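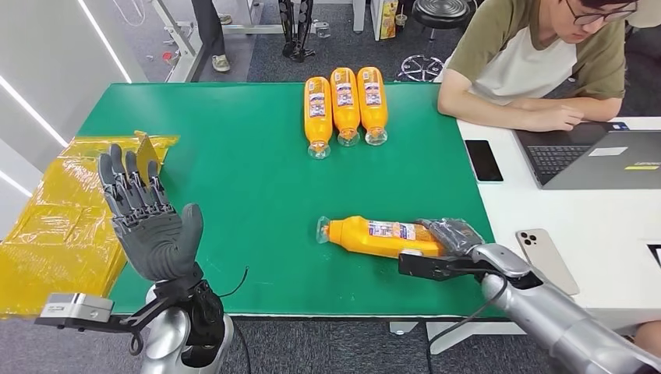
J'ai passé une bonne partie du mois de janvier à refaire notre façon d'emballer les petites bouteilles en plastique. Depuis que Renton nous prend des commandes mélangées, la table d'emballage était devenue un point de blocage et je repoussais le moment de m'en occuper. Le plus gros changement tient au tapis vert. Avant, on posait tout directement sur la table blanche, les bouteilles roulaient et on voyait mal ce qui restait à emballer. Avec le vert dessous, les bouteilles orange se repèrent du coin de l'œil, même depuis l'autre bout de la table. On les couche côte à côte, bouchons du même côté, et on les prend une par une.

Je note ici ce qui a été décidé, parce que j'oublie et parce qu'on me repose souvent les mêmes questions.

Le tapis d'abord. J'en ai essayé deux. Le premier, acheté chez Pallcombe, était trop lisse et se déplaçait dès qu'on s'appuyait dessus. Le second est mat, il marque un peu mais il reste en place. Je l'ai laissé dérouler une nuit à plat avec des cartons de catalogues sur les coins. Il ne couvre pas toute la table et c'est voulu. La bande blanche à droite sert pour les papiers, le stylo et le rouleau adhésif. Rien d'autre ne doit traîner dessus.

Ensuite, le sens des bouteilles. Upendo Urio voulait les garder debout, comme en rayon. J'étais plutôt d'accord avec elle au début. On a fait une matinée debout et une matinée couché, sur la même commande. Debout, il suffit d'un coup de coude pour que tout parte par terre. Couchées, elles prennent plus de place mais on lit l'étiquette sans les tourner, à condition de les poser étiquette vers le haut. On a gardé la version couchée.

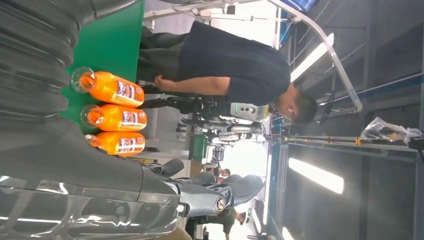

Il reste la question de la quantité à sortir d'un coup. Ma règle pour l'instant est de ne mettre sur le tapis que ce qui va dans le carton en cours. Le reste attend dans la caisse, sous la table. C'est un peu plus lent au départ, puisqu'il faut se baisser plus souvent, mais on ne recompte plus à la fin. La commande Karunaratne de la semaine passée faisait 914 pièces et elle est partie sans écart entre le bon et les cartons. Celle d'avant, plus petite, nous avait obligés à rouvrir 11 cartons déjà scotchés. Je n'ai pas envie de recommencer.

Pour les cartons, j'ai comparé les formats vendus par lots de 1000 et de 2000. Le lot de 2000 revient moins cher à l'unité, seulement je n'ai pas la place de le stocker au sec. Je suis resté sur le lot de 1000 et je verrai en mars si le rythme des commandes tient.

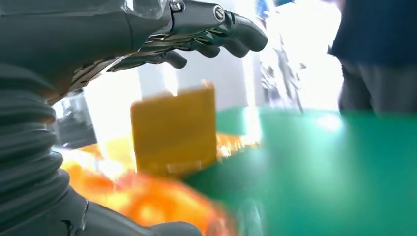 Côté emballage intérieur, le papier froissé fait l'affaire pour les bouteilles. J'avais acheté des séparateurs en carton chez Bitano. Ils sont bien coupés, mais il faut les monter un par un et les cases sont trop larges pour ce format, si bien que les bouteilles bougent quand même. Je les garde pour les bocaux. Deux couches de papier au fond, une entre chaque rang, une sur le dessus, et on secoue le carton avant de fermer. Si on entend quelque chose, on rajoute du papier.

Il y a encore deux points à régler. La hauteur de la table ne convient pas à tout le monde. Moi je travaille debout sans problème, Upendo finit la journée avec mal au dos. Je cherche des rehausses simples, à glisser sous les pieds, qui ne fassent pas trembler le plateau. Et il faudrait un endroit fixe pour les bons de commande, qui se promènent encore d'un bout à l'autre de la pièce. J'ai commandé une pince murale, elle doit arriver avec la prochaine livraison de papier.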